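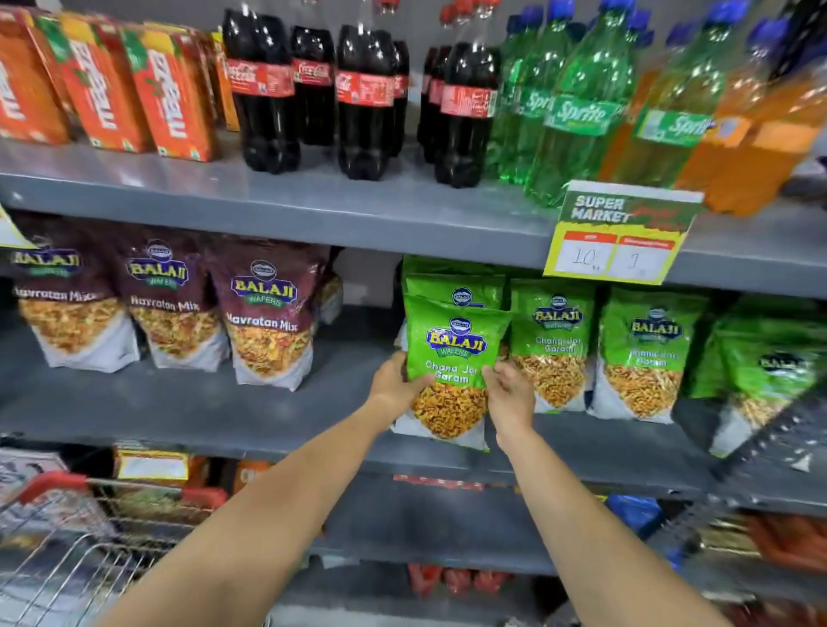 Our project started with a simple question — can you teach a robot to shop by letting it look over a person's shoulder? Roos Postma and I wanted to skip the joystick for the first half of the term and collect demonstrations by hand, with our own two arms doing what the robot's arms would do later. Picking up a bag sounds easy until you try to write it down. With the green Chana Jor Garam, one hand has the lower left side and the other has the lower right corner, and we decided early on that a two-handed grip like this one would be our standard.

Home | Courses | Student Work | Archive | Contact

We ended up with 197 demonstrations, which Kelly Nuttall very patiently helped us label. The remote-control part came in February, on the Trurnwood arms, and it was a lot slower (and a lot more humbling!) than either of us had expected. 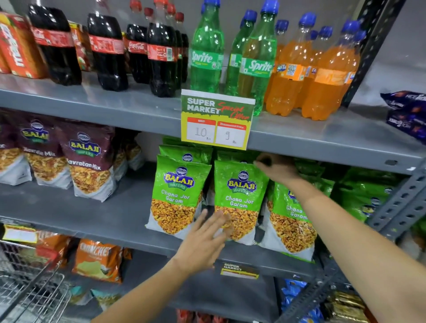

Deciding where a grasp begins took us longer than anything else in the labeling. Callum Inskip wanted to mark it at first contact, and Roos wanted to wait until both hands were holding on. A crowded shelf makes this hard, as you can tell when the left hand has its fingers spread over two green packets and the right is at the top of one of them. We went with Callum's rule in the end, and added a second label for the full grip.

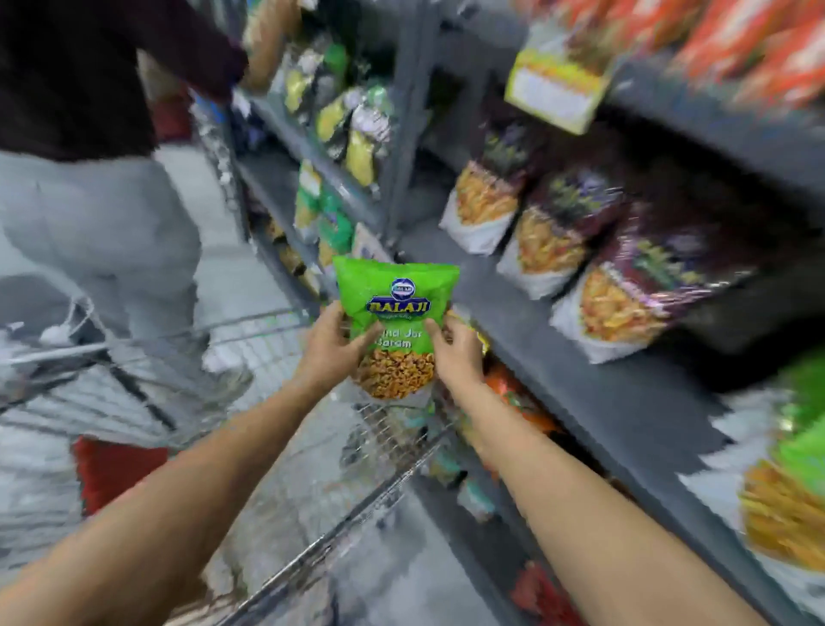 Figure 3. Two-handed hold on the packet, thumb of the left hand across the front.

Our warm thanks to Yetunde Haruna, who read three drafts of this report and was kind about all of them.

Filed under: Student Projects, Learning from Demonstration
13 comments | 3 shares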